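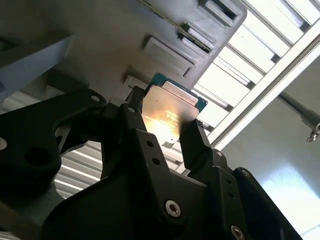 **Bruvero Prize shortlist is out, and Ferrand is on it**

**secondpew** wrote:

The list went up Monday. Régis Ferrand made it, for the night phone line he runs out of the seamen's chapel in Plelico. For anyone who hasn't followed the other thread, that's the number people call when their cousin got on a boat and hasn't been heard from. He picks up, writes down the names, and then calls port offices until somebody gets tired of him and looks in a file.

I'm pleased. I'm also a little worried about what a prize does to a man like that. Discuss, or go back to arguing about hymnals.

---

**marthas_dishes** wrote:

Very happy to see it! I've sent money to that line since my sister-in-law came back from a year in Plelico and wouldn't talk about anything else (she is a hard woman to impress, she once walked out of a bishop's installation to move her car). If he wins it's $2000, and I know exactly what he'll spend it on, because the phone bill is in every newsletter.

---

**old_lector** wrote:

I'll be the grump. I don't like prizes for clergy or for anyone doing clergy work. There's a passage about not letting your left hand know what your right hand is doing, and I don't recall the part where both hands go up on stage to accept a plaque.

---

**secondpew** wrote:

> I don't recall the part where both hands go up on stage

He hasn't gone up on anything. He's been nominated. You can be nominated in your sleep.

---

**old_lector** wrote:

He agreed to the interview. There was a whole magazine spread with him gazing at the harbor. People don't gaze at harbors by accident.

---

**tin_thurible** wrote:

I've met him, so let me ruin the harbor theory. He spoke at our parish in April and he was terrible. Mumbled, lost his place, answered his phone in the middle of the second question and went out to the parking lot with it. We sat there and ate the cookies. When he came back he apologized and asked if anybody in the room read Tigrinya, since he had a letter he couldn't make out. A woman who'd been coming to our 8:00 Mass for years put up her hand. I'm ashamed to say most of us hadn't known where she was from.

So if the magazine got him to gaze, I want to hire that photographer for my kids.

---

**marthas_dishes** wrote:

Oh, I love that. What was the letter?

---

**tin_thurible** wrote:

Don't know. They went into the sacristy with it and she stayed until we were stacking chairs. It wasn't my business and for once I acted like it.

---

**kudier_lutheran** wrote:

Guest from the other side of the Reformation here. Our congregation in Kudier nominated somebody for this in an earlier round, Mrs. Lau, who ran the family shelter out of what used to be our bowling alley. Yes, we had a bowling alley. Yes, we're insufferable about it.

She didn't win. What she got was mail. Boxes of it. Half was from people who wanted to help and the other half was from people who wanted to tell her that she was the cause of the whole problem, and you couldn't tell which was which until you'd opened it. I opened mail for her two evenings a week that whole spring. Some of it I never showed her.

I'd still nominate her again. But I'd line up the letter openers first.

---

**old_lector** wrote:

This is closer to my point than I managed to get by myself. The prize helps the prize. Bruvero gets its dinner and its program with the nice paper, and the nominee gets a box of mail.

---

**secondpew** wrote:

The dinner is chicken. I've been to it. If Bruvero is in this for the glory they should look into the chicken.

---

**quietferial** wrote:

Long-time reader, I mostly come here for the breviary threads. I disagree with old_lector, politely. The people on those boats don't get looked at unless somebody gets looked at on their behalf. I don't enjoy it either. But my own parish council would not have heard of Plelico without that magazine piece, and we've now taken up 5 second collections for the line. Before that our second collections were for the roof. We're a very roof-minded people.

---

**old_lector** wrote:

How is the roof?

---

**quietferial** wrote:

Leaks over the choir. Opinions differ on whether that's a problem.

---

**gradgrind_deacon** wrote:

Can I ask a boring question? The shortlist page says he has "assisted 2000 migrants." Where does that come from? I'm not being hostile. I do our outreach paperwork and I know how those figures get made. You help one man fill out a form, find his brother, and drive them both to the dentist, and by the time it gets to the annual report you've served three households and a dentist.

---

**tin_thurible** wrote:

Somebody asked him that at our place. He said he writes every name he's given in ledgers, there are 9 ledgers, and he has never added them up because a good many of the names are people he didn't find. He said the total would flatter him. So my guess is somebody else did the adding.

---

**gradgrind_deacon** wrote:

That makes me trust him more and the web page less. I'd like them to print what he said. They won't, it doesn't fit on a banner.

---

**marthas_dishes** wrote:

You could write to them! They do answer, I once complained about the parking and got a very decent note back.

---

**gradgrind_deacon** wrote:

Fine. I'll write. I'll ask them to change "assisted" to "taken calls about," and I'll get a very decent note back.

---

**old_lector** wrote:

Still against the prize. I've gone and found the donation page, though, and it wants me to make an account with a password containing a symbol. Is there an address where a person can just send a check?

---

**marthas_dishes** wrote:

Care of the seamen's chapel, I'll message you the street. Put "phone" on the memo line or it goes to the general fund and they buy candles.

---

**kudier_lutheran** wrote:

What's wrong with candles?

---

**secondpew** wrote:

Please not in this thread. There's a candle thread. It's been locked twice.

Winner gets announced at the dinner. I have a ticket and will report back, on the prize and the chicken both. If anyone else is driving over from the Kudier side, I've got room for two, three if the third is small and doesn't sing.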